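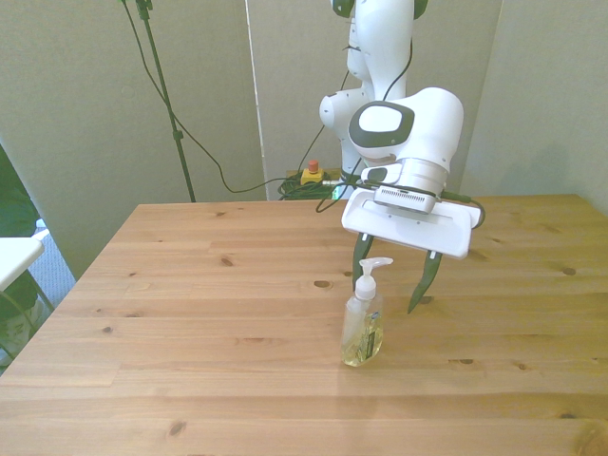 Figure 5. Gripper above and to the right of the pump bottle.

5.2 Comparing finger sets on the pump bottle

Use this procedure to compare the Bisteck and Testis finger sets on the same arm. Run both sets with the same bottle, table and controller settings. Change the fingers only.

Before you start

Set the payload in the Cornirard controller to match the mounted gripper. Check that the emergency stop is released and within reach of the operator.

Procedure

1. Stand the bottle upright on the table and mark its position with tape.
2. Open the jaws fully and jog the arm to the hover pose.
3. Turn the wrist until the fingers will close on the clear body, below the pump head.
4. Lower the gripper in slow mode. Stop if a fingertip touches the spout.
5. Close the jaws at force level 2 and wait for the grip signal.
6. Lift 112 mm, hold for 5 seconds, then lower and release.
7. Log the result as held, slipped or dropped.
8. Repeat steps 2 to 7 four more times, then change the finger set and start again from step 2.

NOTE: Fill level affects slip. Keep it the same for both sets -- refill between runs if any soap is lost.

NOTE: Replace Stetsiuk finger pads after 2,000 cycles. Do not compare worn pads with new ones.

CAUTION: Leave slack in the cable at the wrist. A tight cable can pull on the connector when the wrist turns.

CAUTION: Press the emergency stop before changing fingers.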